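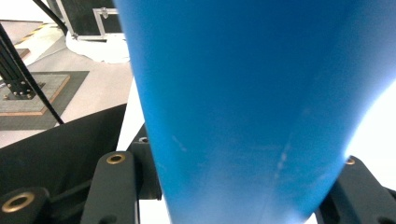
Setting up a gripper station for an open day: cycle time, lighting, floor layout

Asked in: Automation, small workshops
Posted Thursday, August 1, 2024

We are showing a two-finger gripper at the Busenville open day later in August. The task is pick, turn, set down, repeated with blue plastic-looking parts of the sort visitors will know from home. The tapered one is held by its narrow end, and the grip point matters more than I expected. In rehearsal we logged 391 cycles and 16 drops, nearly all on the tapered part.

Questions:
1. Is that drop rate acceptable in front of the public, or should I slow the arm?
2. One side of the bench gets very strong light and the blue washes out on the wrist camera. Diffuser, or move the bench?
3. How far back should visitors stand? The floor has hazard tape but I have no figure for the distance.

The second part is a cylinder, blue with a broad white end. It gives less trouble. The finger pads are textured and I have not changed them since the Montoya demo. 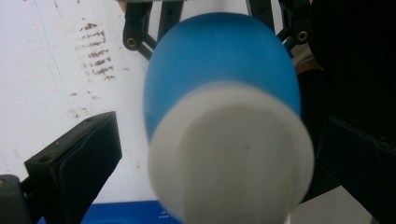
Grikance
Slow the approach only. Leave the transfer speed alone or people wander off. We ran a similar cell for 3,556 cycles before a public day and most drops came from closing before the arm had settled. Add a short dwell, then close. On the taper, grip as near the wide end as your jaw opening allows, or the part will squeeze out downwards.

Light: diffuser first. Moving the bench means redoing your positions. Lock the exposure as well, if the camera lets you.

5 votes

Sirnico
Distance is not something a forum can give you. It comes from the arm's reach, its stopping distance and how fast somebody can walk in. Do the risk assessment and put up a physical barrier. Tape on the floor does not stop children.

Reply from the original poster
Dwell added, will rerun. Barrier is on order. Pads still to be checked.

Unregistered
just use suction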